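About Grireo

Grireo is a workshop for safes, strongboxes and document cabinets. We open them when the key or the code is lost, we repair them, and we move them from one building to another. The firm was started by Valentin Fankhauser, who learned his trade at Camenzind, a maker of bank fittings, and stayed there for 13 years before he opened his own door.

In the beginning we had one van and a rented room behind the Lavov printing house. Most of the work came from small hotels which had old wall safes in the office and no papers for them. Today we look after safes in hotels, pharmacies, jewellers' shops and also many private homes. Our workshop book shows 1,590 openings up to last November, and for each one we keep a sheet with the type of lock, the method and the parts that were changed. When a customer calls again after some years, we can look at the sheet before we drive.
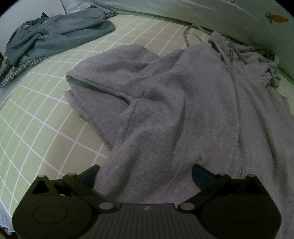 We prefer to open a safe without drilling. A combination lock can often be opened by patient work with the dial, and this may take a whole morning. If a drill is necessary, we tell you before we begin, we make one small hole, and we close it afterwards with a hardened steel pin. The price is agreed in writing and it stays the same also when the work is longer than we expected.

For moving we use our own stair climber, made for us by Sturodell. The heaviest piece we have carried with it was a two-door cabinet of 2,220 kg, from a cellar to the second floor. Please measure your doors and the turns of the stairs before you call us, and if you can, tell us what is under the floor. Old wooden floors need boards laid out first, and we bring these with us.

We also sell used safes. Every one is taken apart, cleaned and given a new lock or a new code, and you receive 2 keys or a sealed code card. We do not keep copies of keys or codes. This was a rule of Mr Fankhauser from the first day, and some customers are not happy about it when they lose the card, but we will not change it.

Before any opening we must see an identity paper and something which shows that the safe is yours - a bill, a rental contract or a letter from the notary. For an inherited safe please ask us first which papers are needed.

The workshop is open Monday to Friday. Visits to see the used safes are by appointment.

Page last changed: April 23, 2012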